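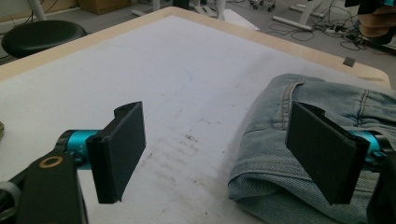

Intro to Household Economics – session 6 notes
Krum Nikolaidis, 17/01/2025

Topic: what it costs to own a thing (vs. what it costs to buy it)

Last time we did budgets. Today the stuff that never makes it into the budget. Read the Quiambao chapter first if you haven't, most of this follows her order.

Purchase price
Easy part. It's on the receipt. People remember it for years and forget everything else. Ask your parents what the fridge cost, then ask what it cost to run.

Running costs
Power, water, filters, bags, refills. Small and regular so we stop seeing them. Imelda Quiambao calls these "quiet costs". Worked case from the chapter – the Tandholm dryer. Sticker price 563. Household in Fajardo keeps it 9 years. She adds up electricity by the month and gets well past the sticker before the thing dies. Go through her table on your own, I skipped two rows in class becuase of time.

Upkeep and repair
Two kinds, keep them apart:
planned – cleaning, oiling, new seals
unplanned – it breaks

Planned is cheap per visit but takes your time. Is your time a cost? We argued about this and didn't settle it. Quiambao says yes if you gave up paid hours, otherwise note it separately and don't put a dollar figure on it. I'd go along with that for the homework.

Unplanned – set aside a bit each month. How much? Depends on age of the item. Curve is high at the start (factory faults), flat in the middle, climbs at the end. Draw it. Will be asked to draw it again.

Space
Forgotten by almost everyone in the first quiz. A thing takes up room and you pay rent on the room. Extra closet, storage unit, a garage with no car in it. The Etby case: family pays for a storage unit for 2 years to keep a dining set they could have replaced for less. Reasons weren't all about money (it was the grandmother's). Fine, but write the number down anyway, then decide.

Getting rid of it
Resale value goes in as a minus. Haul-away fee goes in as a plus. Some items have both, if you wait too long you only have the second one.

Putting it together
total cost = price + running + upkeep + space + disposal – resale
Divide by years kept. Gives cost per year, and thats the number you compare. Not the sticker.

Common slips on the quiz
Dividing by the warranty years instead of the years kept.
Adding resale when it should come off.
Monthly costs left as monthly. Times twelve!

Homework
Pick one item at home, at least a year old. Fill in all the lines, guess where you have to but mark the guesses with a G. One page. The Drondent vacuum example in the reader shows the layout, ignore the interest column, we get to that in session 9.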